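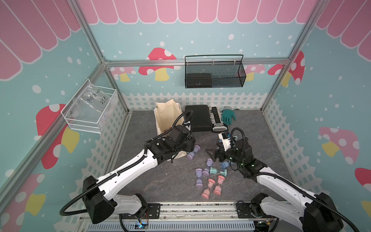

Dec 19, 2024. Print room, Kisville. Binder tests, second round

Continued from the previous page. The goal is still the same: to find out why the green on the Bakilana order becomes pale after washing, while the blue and the black stay as they should be. Jerome Layug thinks it is the binder. I was thinking it is the fabric. After today I am less sure of my opinion.

Materials used today
Cotton canvas, unbleached, from the Kirkier roll (the old one, with the blue thread in the selvage).
Cotton canvas, white, from the new roll.
Binder A, opened in summer. Binder B, opened this morning.
Green pigment paste, same jar as last time.
The screen with the leaf design. I did not use the one with the repaired corner.

What I did
I mixed the green at the same strength in both binders and let the two cups stand under a wet cloth before printing. I made 11 strips in total, and I wrote the binder letter and the roll on the back of each strip with the laundry pen. The last time I wrote on the front and it came through the print, so the strips were difficult to judge.

Two pulls for each strip, medium pressure. The squeegee has a small notch on the left end, and it makes a thin dark line at the border of the print. I turned it around so that the line falls outside the design. It must be sharpened or replaced before the January orders.

After air drying I ironed all strips from the back side, with a sheet of baking paper between. The heat press was occupied by Jerome for the Grisinik aprons, therefore the temperature today is not as exact as I would like. I kept the iron moving and tried to give each strip the same treatment.

Washing: one warm cycle with the ordinary detergent, then dried flat. I kept one half of every strip unwashed for comparison.

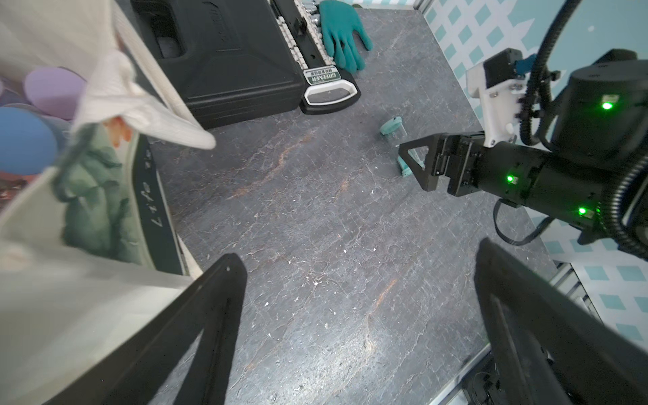
The washed greens are the main result, and they are not easy to read. On the white canvas the binder B strips look almost the same before and after. On the unbleached canvas both binders lost something, but binder A lost more, and the edges of the small leaves have become a little fuzzy. For the target color I do not want to go back to the strong grass green. The leaf print on the white tote bag is nearer to my idea: a muted green with small orange accents, and it sits well beside the pale purple circle and the blue one. If we begin from a muted green, a small loss in the wash will also be less visible to the customer. I know this does not repair the binder, but it gives us more room.

Remarks on binder A
It had a thin skin on top when I opened the bucket. I removed it and stirred, and the rest seemed smooth, but under the magnifier there are small lumps in the print from the first pull. I should have passed it through the nylon cloth. Because of this, the comparison between A and B is not completely fair, and I will repeat at least the unbleached strips with strained binder.

Remarks on the fabric
The Kirkier roll feels slightly waxy in the hand. I put a drop of water on it and the drop stayed for a while as a ball. On the white roll the drop went in immediately. So there is probably still some finish on the unbleached cloth. Jerome agrees that it must be washed before printing, although he says he asked for it without finish. He will write to them and ask for the data sheet. For now nothing from this roll should go to the Bakilana order.

Smaller things
The leaf screen has two pinholes near the stem. I closed them with filler, but please check before you print.
The purple paste is more than half used.
The drying rack has again lost a wheel. 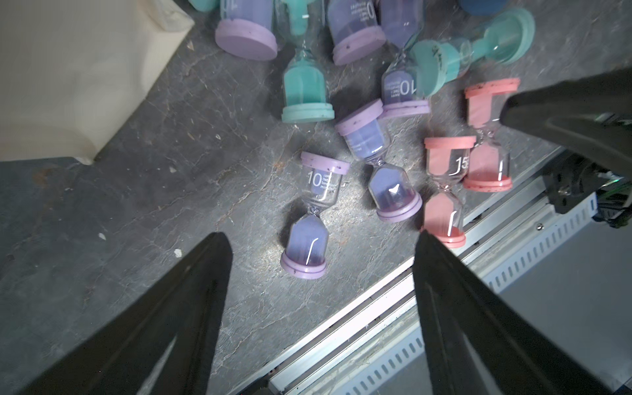 Sand timers on the gray table, the nearest lavender one marked 10.

Next steps
Wash two meters of the Kirkier canvas, hot, no softener, and repeat the drop test.
Strain binder A and print the same strips again, using the heat press this time.
Mix three muted greens, with a little black, with a little red, and with a little orange, and print them beside the blue.
Fix the iron time in writing. I propose 20 seconds on each place, but Jerome prefers longer and we have not decided.

The strips from today are in the flat drawer, second from the top, with the unwashed halves pinned to them. Please do not separate them.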